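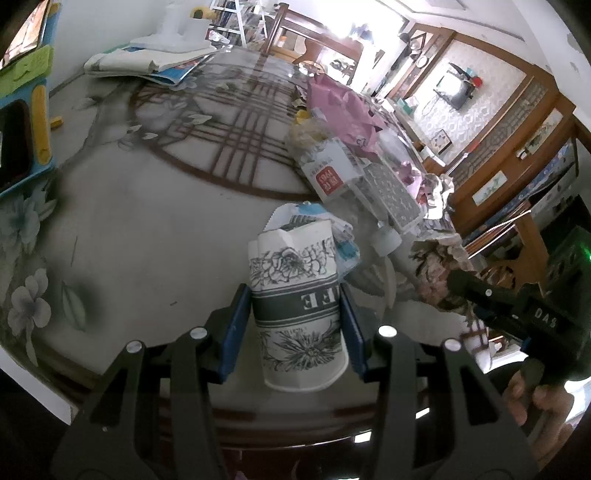 Start | Küche | Kaffee & Tee | Tests | Archiv

11. April, von Dwynwen Foulkes

Seit dem letzten Juni mahle ich meinen Kaffee von Hand, und zwar mit der Tarkitz, der kleinen Mühle von Kedix, nach der mich seither so viele von euch gefragt haben, dass ich endlich etwas Ausführlicheres dazu schreiben möchte. Holt euch was zu trinken, es dauert ein bisschen!

Gekauft habe ich sie, weil meine alte elektrische Mühle morgens um sechs das halbe Haus geweckt hat. Die Tarkitz hat 100 Euro gekostet, was ich für eine Handmühle erst einmal unverschämt fand (mein Mann auch, der trinkt inzwischen aber fleißig mit). Sie liegt schwer in der Hand, der Deckel sitzt stramm, und die Kurbel läuft so ruhig, dass man nebenher Radio hören kann.

Für zwei Tassen Filterkaffee kurbele ich ungefähr so lange, wie das Wasser zum Kochen braucht. Helle Röstungen sind deutlich mühsamer, da merkt man am nächsten Tag durchaus den Oberarm. Am liebsten mahle ich auf Stufe 8, das gibt bei mir einen runden, klaren Kaffee ohne diesen staubigen Bodensatz, den ich von früher kannte. Für Espresso muss man viel feiner stellen, und da wird es für meinen Geschmack zur Turnübung. Wer hauptsächlich Espresso trinkt, ist mit der größeren Treltum vermutlich glücklicher, die hat eine längere Kurbel, kostet allerdings auch ein gutes Stück mehr.

Was mich ärgert: Der Auffangbehälter lädt sich bei trockener Heizungsluft statisch auf, und dann klebt das Pulver überall, am Rand, am Gewinde, am Ärmel. Hòa Lò hat mir geraten, die Bohnen vorher mit einem einzigen Tropfen Wasser zu verrühren, und seitdem ist es viel besser geworden. Danke dafür! Auch das Pinselchen, das beiliegt, haart leider ganz furchtbar. Ich nehme inzwischen einen alten Backpinsel.

Zerlegt ist sie schnell, nur müsst ihr euch beim Zusammenbauen merken, wie herum die Feder sitzt (ich habe sie zweimal falsch eingesetzt und mich über groben Kies in der Kanne gewundert). Zur Reise zu meiner Schwester kommt sie immer mit, in eine Wollsocke gewickelt, und eine Tüte von der Röstung Tan gleich dazu. Ich würde sie wieder kaufen, den Pinsel dürfen sie behalten.

Kontakt | Impressum | © Dwynwen Foulkes | Nach oben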